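Tulano pocket radio: a few months in

I bought the Tulano because I'm a hopeless election-night listener and my old radio finally gave up halfway through a budget speech. My brother-in-law swears by his phone for this sort of thing, but I like a proper dial and a speaker I can carry into the bath (well, near the bath!).

First impressions were good. It's small, a bit plasticky, and the tuning wheel has a lovely slow turn to it. Setting the clock took me three goes and some language.

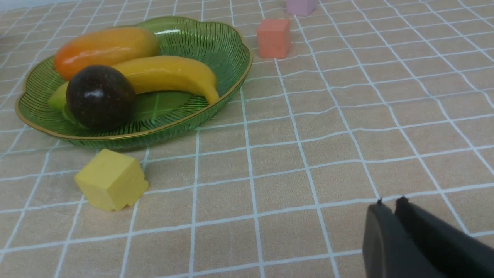

The real test was the mayoral count in October. I had it on from teatime until well past midnight and the battery didn't so much as flicker, and Tulano only promise 13 hours, so I'd call that fair. Speech is where it shines. You get every cough and shuffled paper, and when Florencio Ibarra came on to concede I could hear his voice wobble. He lost by around 2000 votes in the end, after leading all evening, poor man. I didn't vote for him but I did feel for him.

Music is another matter. Anything with a bit of bass sounds like it's coming from inside a biscuit tin, so if you want tunes in the kitchen, buy something bigger.

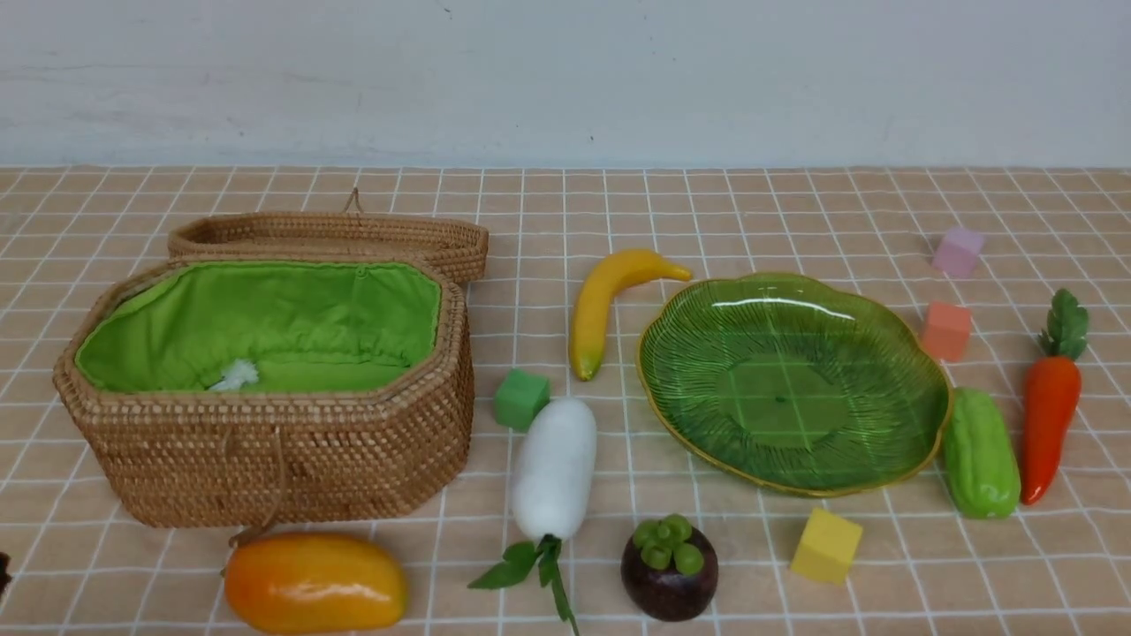

Reception is decent upstairs and patchy by the back door. I compared it with my neighbour's Flistora, which pulls in more stations but has a nasty hiss on the parliamentary channel, and that's the one I want most. The Flistora also costs a fair bit more, and its buttons are so tiny I kept switching it off when I meant to turn it up. 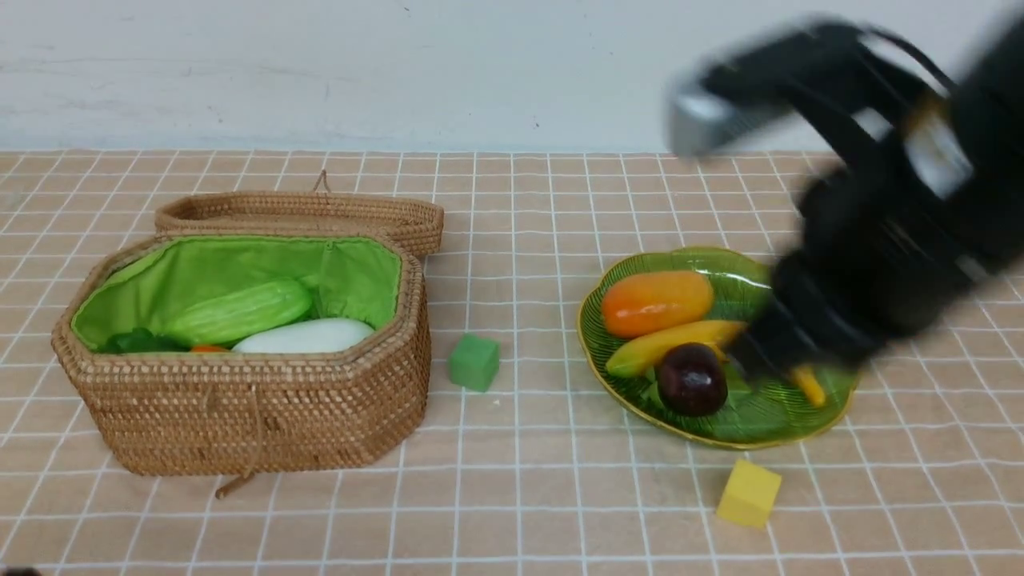

Moans, then. The earphone socket is on the bottom, so it won't stand up when you're plugged in, and there's no light on the dial, which is a pain for anyone following a late debate in bed. The strap feels cheap too.

Would I buy it again? Yes, for talk and news I would. Four stars from me, and I'd have given five with a dial light.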